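Posted by Weronika Pietrzak, March, 4:40 pm

Hi all,

Replying to the list so the Tamura folks see it too.

> We're at 293 demos on the condiment sort and the policy still
> does weird stuff near the tray. Should we just keep recording
> the same start layout until it behaves, or mix things up now?
> Also, does it matter who drives? So far it's been mostly me.

Mix it up now! We made the same mistake on Gurno and kept one tidy starting layout for way too long. The arms got great at that one layout and hopeless at everything else (move a jar two inches over and they'd reach for where it used to be). What we do these days is change the start every single time. Slide the trays, turn them a bit, swap which jars begin on the table and which begin in a compartment. And leave the cloths in! I know they're annoying, but a wrinkled cloth lying behind the bottles is just the kind of clutter you want it to see. 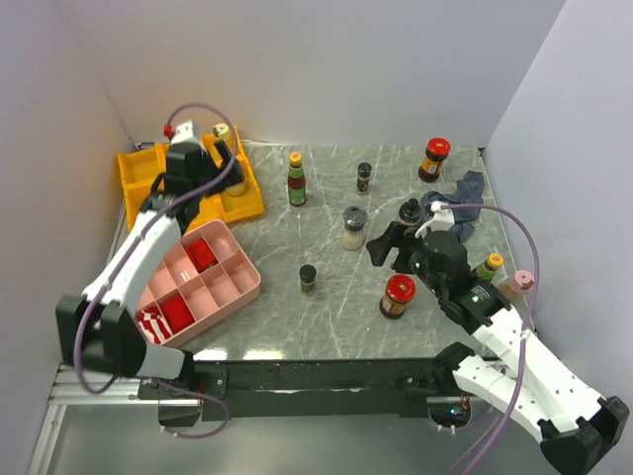

Two arms, two trays, bottles and jars on the marble top.

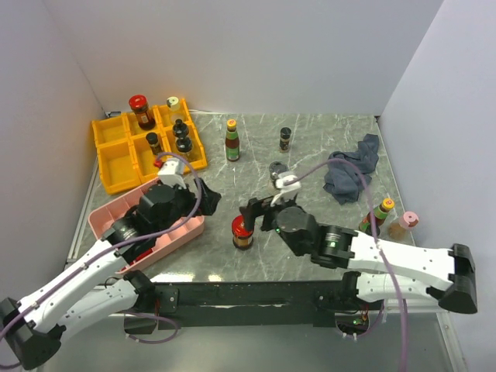

We keep the sauce bottles and the little dark spice jars in the same set on purpose. Tall next to short is where our grasps used to go wrong, so I'd rather have 40 messy demos with both than a big clean pile with only one kind. Same deal with lid colors. If every jar you pick up has a red lid, guess what the thing learns.

On who drives: yes, it matters, at least it did for us. I tend to come in from the side and pause before closing, and you could see my pause in the rollouts, which was pretty embarrassing. We now rotate drivers every 16 demos and write the driver's initials in the log. Clerier has a column for that already, it's just hidden by default.

One more thing, please don't throw out the fumbles. If you nudge a jar and then recover, keep it and tag it "recovery". Only toss the ones where you gave up. I went back through our old Meltis recordings last night and found 7 good recoveries I'd marked as bad, so I'm putting those back in.

Can you send me your reset sheet when you get a minute? I want to compare it with ours before we start the next batch.

Weronika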